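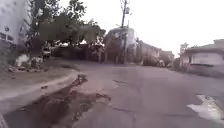 Dark patches in the road, again

Oct 16, 2024

Quick one, I have a train to catch and the training run is finally done so I want to get this down before I forget what I changed.

Short version: the drivable-surface model is better on blurry input and still bad at dark patches. Which was the whole reason for starting in July. So.

Background for anyone new. The planner on our little delivery cart (Gonlow, the second one, the first is in pieces) gets a map of where it can roll, where it can't, and how sure it is. Single forward view, no lidar. The old model did fine on sharp daylight footage and fell apart as soon as things went soft. Curbs went first. Then it would happily call bare dirt "road" if the dirt was grey enough, and around here the dirt is always grey enough.

What I changed:

Blur on purpose. Every training image now gets a random amount of smear, from none to horrible. Bukola Sani suggested this months ago and I said it was too simple. It was the biggest single gain. Sorry Bukola.

A third label. Used to be drivable / not drivable. Now there's "unsure surface" too, for stains, damp bits, broken asphalt, anything where a person looking at the same picture would shrug. I relabeled 2,597 images for this. My wrist is not ok.

Separate head for edges. Curb lines only, trained on its own loss, then fed back in. A pale curb against slightly darker asphalt is often the cleanest line left when everything else has gone to mush, seems silly not to use it.

Results, on the 300 held-out blurry ones: curb found in nearly all of them, verge confused with road much less than before. Good. Very happy with that part.

Dark patches, not good. Picture a big ragged brown-black blotch running from the near corner of the road up to the curb. Is it a spill? Water? A hole? I can't say from one still and neither can the model, which is fine, that's what "unsure" is for. But it doesn't say unsure. It says obstacle, very confidently, and the cart wants to swing into the middle of the road. Thin cracks it ignores, correct. Worn white paint it ignores, mostly – a couple of times it decided a faded marking was a curb, need to look at that.

My guess is the labels. I went back through 10 of the worst misses and in most of them I'd been inconsistent myself, same kind of blotch marked obstacle one day and unsure the next. Garbage in etc. Hjaltadóttir's group wrote up somthing similar for indoor floors and their fix was two labelers per image and keeping the disagreement as the target, so if one person says hole and the other says stain the model learns a half. I like it. It also means finding a second labeler.

Tried and dropped: the Skaserov depth trick. Estimate depth from the single view, flag anything that dips. Lovely on paper. On smeared footage the depth map just goes dark where the picture goes dark, so every stain is a canyon.

Speed is unchanged by the way, the edge head costs next to nothing. People always ask.

Next: another 900 images, patches only, double labeled. Then retrain from the current weights and see if the confidence comes down. I'm also going to try giving it a few frames in a row, since a stain and a hole should look different as you roll up to them. Should. Prurkent (our planner, the name was not my idea) already keeps a short history so the plumbing is half there.

Code isn't cleaned up, don't ask for it yet. If you have labeled dark-pavement data and are willing to share, email me, the adress is on the about page.

Ok, train.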